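Storing and arranging artificial stems

30th January

I keep my artificial flowers sorted by color and stem length. Most of the collection was bought in September from Fernley, with a few older Kornelix bunches that have held their color better than I expected. Total count is 79 stems after I threw out the ones with split leaves.

Stems come folded from the packet and need straightening first. I bend each one back by hand, starting at the base and working toward the bloom, then leave it flat overnight. Hot water speeds this up on plastic-coated wire but does nothing for the cheaper Curnia stems, which have a thinner core and spring back.

Sorting is done flat. Red bunches stay together and purple goes separately, with the blossoms of each bunch at one end so the stems don't tangle. A dark surface helps, as green stems show up well against black and loose petals are easy to spot.
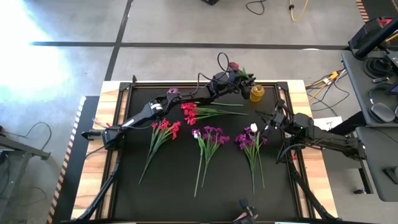 For a round glass jar I trim to about 18 inches and put the tallest stem in first. Amber glass hides the cut ends, so I skip the filler. Clear glass needs gravel, 2 cups for a medium jar. Wire cutters work better than scissors, which leave a burr that scratches the inside of the neck.

Next job is dusting the Kornelix bunches with a dry paintbrush.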